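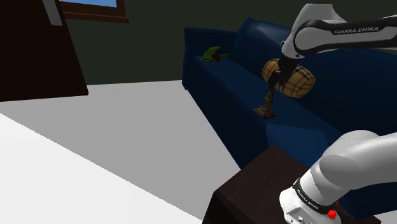

Slide 1: simulated living room, Franka arm holding the little barrel over the sofa

Right, hello everyone. Leave this one up while people find seats. I'm Abbas Farahani, and I'm going to tell you about the open day we went to at Rurkar in November, what they showed us, and what I'd like us to pinch for our own one.

(Ask who has been to a robot open day before. Hands up. Wait for it!)

So the bit everybody crowded round was the simulator. They call it Parsa, and it's a whole house on a screen with an arm you can send off to pick things up and put them down. I'd expected a bare grey box with a cube in it, and instead there's a navy sofa, a window with blue sky, bits and bobs lying on the cushions. Visitors got it straight away. My mum would have got it. You point at the barrel, you say "that goes over there", and off you go.

Each group had 12 minutes, which sounds stingy but felt about right to me. Three people at a time, one driving and two shouting advice (mostly bad advice, mostly from me).

Next slide.
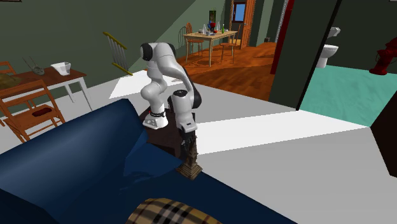

The thing I kept going on about on the train home was tall, thin objects. With something squat you can be a bit sloppy coming down on it. With a spire you've got a pointy top and two fingers that need to be either side of it, and from one camera angle you can't really judge how far forward you are. Our host let us swap views, and that's when it clicked for me. If we do a demo, we need the second view on from the start.

(Mention the Poltex lot here if they're in the room. They asked the best question, about what happens when the sofa cushion is modelled softer. Don't try to answer it!)

A word on the queue. Rurkar handed out numbered stickers and mine was 3220, so I assumed I'd be there till Christmas. They just start from a silly number. Let's start from 1, please.

Last bit before tea. Tuvau have said we can borrow their hall, and I'd like 2 screens in it, one for the driver and one facing the queue. Sign-up sheet is by the door, and I still need someone who's happy to talk to school groups.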